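The Table Should Be Set Before the Guests Are Called

Institutions that feed people at shared tables have been slow to take table setting seriously. Considerable attention goes to menus, to procurement, and to the cleaning of kitchens, and rightly so. The table itself is treated as an afterthought. At many community dining rooms the diner now collects utensils from a bin near the door, along with a napkin and a cup, and carries all of it to whatever seat is open. The practice is defended on grounds of speed. This essay argues that the defense is weaker than it appears, and that organizations responsible for shared meals should return to setting the table in advance.

The question came before the Trirside Dining Association last October, when the Allomthorpe Hall requested permission to remove its set places and install a self-service station. The hall seats 840 diners over the course of a week, in two sittings a day. Its managers reported that setting the tables took staff time that could be spent at the serving line. The request was reasonable on its face, and similar requests had been granted elsewhere without discussion. The Association granted this one on a trial basis. The present writer supported that decision and has since come to believe it was a mistake.

The first difficulty is practical. A bin of utensils must be reached into. Each diner who takes a pair of chopsticks from an open bin touches several others on the way. Staff at Allomthorpe responded by ordering individually wrapped pairs, which addressed the matter of hygiene and created another. Diners took two or three pairs at once in order to avoid a second trip. Wrappers were left on chairs and on the floor. The time saved before the meal was spent after it, in sweeping and sorting, and the supply closet emptied sooner than the purchasing schedule allowed. A pair placed at each seat is a pair used at that seat, or else collected unopened and set out again at the next sitting.

The second difficulty concerns the diners who are least able to manage a station. An older person with a cane has one free hand. A parent with a small child frequently has none. At the hall's self-service counter such persons waited for the line to clear, and some of them sat down without utensils and asked a neighbor for help. A dining program that states in its charter that all are welcome should not require a person to request a favor before the meal has begun. The set place removes the need. It also tells the person who arrives alone that a seat has been prepared, which matters more than a survey of wait times is likely to record.

There is a third consideration, less easily measured, and it has to do with order. A table that has been laid out with some care encourages careful behavior. Diners tend to pass dishes instead of reaching across them. They tend to stay seated longer and to talk with the people beside them. Those who have supervised both kinds of room will recognize the difference, even where they disagree about its cause. The Association's own rules on conduct are displayed at every entrance and read by few. A well-set table does much of the same work without a sign.

It may be objected that such arrangements belong to restaurants and private homes, and that a public dining room cannot be expected to match them. The objection confuses care with expense. The recommendations that follow call for no linen, no glassware, and no purchase beyond what a hall already owns.

Utensils should be stored by kind, in trays, and never in a single mixed container. A shallow tray is preferable to a deep one, as the contents can be seen and counted without being turned over. Wrapped chopsticks should lie in one direction. Trays should be filled during the quiet period before the first sitting, and should travel to the table on a cart. Where a hall chooses to keep a common tray at the center of each table, as the Trolero Street hall does, diners should be able to reach it from either side without standing. Flowers, if they are used, should be kept toward the end of the table or along the back, where they will not be knocked over or interfere with serving. Artificial arrangements are entirely acceptable. They should be dusted.

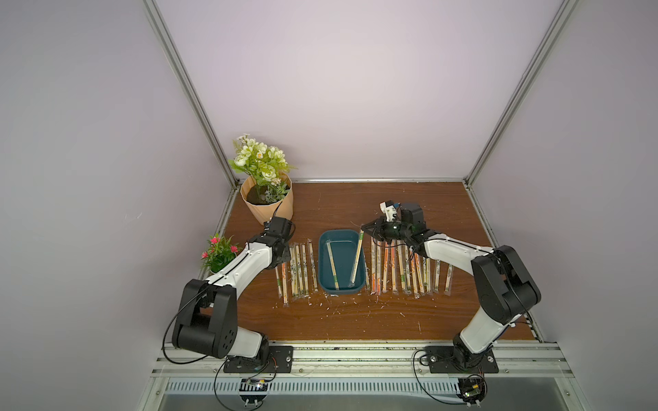

Chun-yin Kwan objects that a rule written for tables of this kind will be read by tired staff at nine in the evening, and that tired staff will put the tray wherever there is room for it. The remark continues that the self-service station at least fails in the same way every day, so that people learn to work around it, and that a half-set table fails differently each time.

The point deserves a direct answer. It is true that a standard that is applied unevenly may be worse than none. A diner who finds chopsticks at one seat and nothing at the next is entitled to feel overlooked. The remedy is to adopt a standard modest enough to be met on a bad day. One wrapped pair at each place, or one full tray within reach of all, meets the purpose. Either may be chosen, but a hall should choose one and apply it at every table. More ambitious settings can be left to holidays and to the judgment of the staff on duty.

Kwan is also right that labor must be accounted for. The Chung Street dining room, which never gave up its set tables, assigns two people to the task before each sitting and treats it as a scheduled duty, entered on the same sheet as dishwashing. The work is finished before the doors open. At Allomthorpe it had been left to whoever was free, and it was therefore always experienced as an interruption. A hall that assigns no one to set the table will soon conclude that the table cannot be set.

The trial at Allomthorpe is due for review this spring. The Association should decline to extend it. In its place, the hall should be asked to restore set places at the early sitting for a period of seven weeks, with named staff and a written layout posted inside the supply closet, and to report on utensil use, cleaning time, and the number of diners who ask for assistance. If the results favor the station, the matter can be reopened. Until then, requests from other halls to remove their set places should be held, and those halls should be sent a copy of the storage recommendations given above.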